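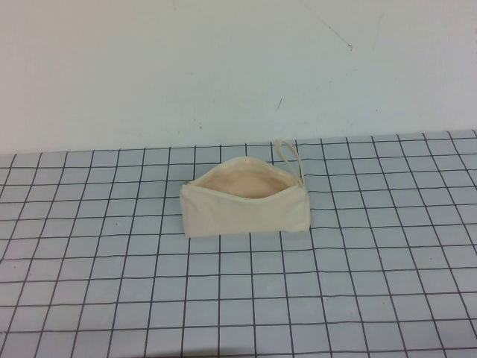

Figure 1. Canvas pouch on the gridded work surface, zip open, wrist loop upright at the right end.

Casta: progress report, work package 2 (closing and opening of soft containers)
Prepared by Siv Hovland for the Bonsu programme office
Reporting period ending March

1. Summary

Work package 2 concerns the manipulation of zips on unsupported fabric items. Data collection for the pouch task is complete at 1,558 episodes. The first policy trained on the full set closes the zip in 17 of 50 evaluation trials. This is below the level we had hoped to report at this stage. The main cause of failure has been identified and a change of method is proposed in section 4. No change to the budget is requested.

2. Work carried out

The task is defined as follows. The pouch is placed on the table with its long axis roughly parallel to the rear wall and the zip open. The arm must steady the body of the pouch, take hold of the pull and draw it along the full length of the zip. A trial counts as a success only if the opening is fully closed and the pouch has stayed on the table throughout. Partial closure is logged but scored as a failure.

In Figure 1 the pull is at the left end of the zip. It is small in relation to the pouch and greyish, against a pale grey table surface, and the detector therefore relies on the contrast between the outer canvas and the pinker lining to find the line of the opening first, then searches along that line for the pull. The grid is used to register the camera to the table at the start of each session. Its lines are not perfectly straight, and we fit the registration over the whole visible area instead of using individual intersections.

Episodes were recorded by teleoperation on the Lotton bench. Operators were told to vary the starting pose and the degree of folding in the front panel. Each episode was checked by a second person before it entered the training set, and the episode total given above is the number after checking.

3. Results

The 50 evaluation trials were run with start poses held out from training. Results were sorted by the stage at which the trial ended.

Detection of the opening was reliable. Detection of the pull was less so, particularly where the end of the zip had dropped behind a fold in the canvas. Most of the failed trials, however, had passed both of these stages. The typical sequence was a sound grasp of the pull, a short travel along the tape, and then a rise in force as the fabric bunched ahead of the slider. The policy has no learned response to this and continues to pull until the pouch drags or the grasp slips.

The wrist loop was considered as a second holding point. It gives a clear target when it stands up as in Figure 1, but its position varies from one placement to the next and it often lies flat. A policy variant that held the loop did no better overall and was slower. It has been dropped.

Review of the training episodes shows why bunching is handled badly. Human operators tension the canvas before they begin to draw the zip, so bunching seldom appears in the recordings and recovery from it hardly at all.

4. Proposed change of method

We propose to collect a supplementary set of recovery episodes, each starting with the slider part way along and the fabric already gathered. These will be weighted more heavily in training than the existing data. The force signal at the wrist, at present logged only, will be added to the policy input. Both changes can be made with the present equipment.

The comparison with the Woma baseline, due in this period, is postponed until the retrained policy is available. The evaluation protocol will not be altered, so that the two sets of trials can be compared directly.

5. Risks

Wear of the zip is a possible confounding factor. Sliders loosen with use, and a loose slider makes the task easier. Pouches will be rotated in the next period and the item number entered against every trial.

Bench access on Lotton is shared with work package 3. The present booking is sufficient for the recovery set but leaves little margin for repeat sessions.

6. Next period

Recovery data collection, retraining, repeat evaluation, Woma comparison. The draft data release note will follow with the next report.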